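14 May 2024
by Aurelia Strebel

So I finally sat down to do the thing I've been promising since January, which is go through the toys and the craft bits and decide what stays. I say "sat down" but I mostly stood, because the chair had laundry on it and I wasn't about to start a second job before finishing the first (I know myself too well!).

I began with the table. It's the big cream one with the faint grain in it, the one I nearly sold when we left Cunanholm, and I'm so glad I didn't. It's huge! You can spread out a whole afternoon's nonsense on it. It does show every smudge, though. I wiped it with the Clutov spray, then again with plain water, and there were still a few light marks when I bent down and looked across it. Fine. It's a table. I have made my peace with it.
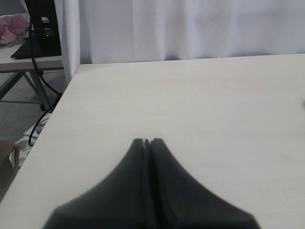

The curtain is another story. I put it up so I wouldn't have to look at the shelves all day, and it does that job beautifully, but I ironed it for what felt like a week and the wrinkles just came back. Mom says to hang it damp. Elon says leave it alone, curtains are supposed to look like curtains. I'm siding with Elon, mainly out of laziness. The white does make everything so much brighter on a gray morning, and with the pale table in front of it the whole corner feels calmer than the rest of the apartment put together.

Anyway, the toys. I had 26 in the big bag, and that's after the last clear-out, so please don't ask what it was like before. My rule was supposed to be that only eight could stay. Ha! I got as far as the knitted rabbit and had a wobble, went and made coffee, came back, put the rabbit in the keep pile and then put its friend in too so it wouldn't be lonely. Then I found the receipt from Zürcher in the bottom of the bag, all faded, for two balls of yarn I have no memory of buying and have never seen since. Where does yarn go?

And then the little white bird thing. Oh, I love it. I'm calling it a bird on the strength of the beak, which is a lumpy bit of felt in the brightest red-orange, and the rest is a round ball of white fuzz with green limbs sticking out of it – fuzzy ones, like the chenille stems we had at school. Whoever thought a bird needed green limbs is a person I'd like to have lunch with. The eye is so tiny you could miss it.
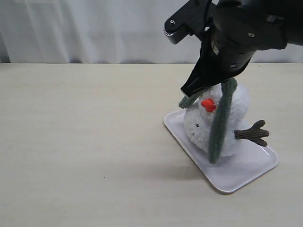 I gave myself the tray rule after that. One toy at a time on the white tray, look at it properly, make up my mind, next. It works much better than digging around in the bag, where everything looks equally sad and you end up keeping the lot out of guilt. I got through the whole bag before lunch, which is a record, and I even wrote a list. The keep pile came to almost 2,000 – no, fine, it was eleven. Eleven! Three over my own limit and I don't feel bad at all.

The rest are in a box by the front door for my cousin's kids. I still have to find a lid for it. And buy tape, and call Mom back about the curtain. The laundry is still on the chair.

Last updated 9:40 pm

Contact | © Aurelia Strebel | Back to top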